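Cloth folding from hand-held gripper demos – anyone reproduced it?

sprocket_moth
Posted Thursday, August 15, 2019
We trained on 442 demos from Tanui's hand-held grippers, one in each hand. Folds a cloth 66 per cent of the time, which beats my flatmate.

Raritz_lurker
66 per cent of what, though? If you only tested on the one bed, you've taught it the bed.

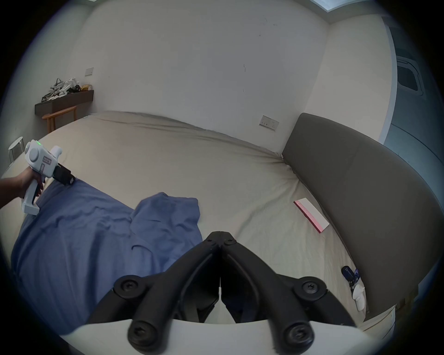 dulltorque
Does the cloth have to start flat?
Crumpled starts are fine, as long as one edge can be grabbed.

Raritz_lurker
Fine in training. The Womunia paper claimed that too, and it fell over on a new sheet.

sprocket_moth
Three cloths, two rooms. I'll add a third room in October if my back allows it.

Raritz_lurker
Still a small test – but I'd read it.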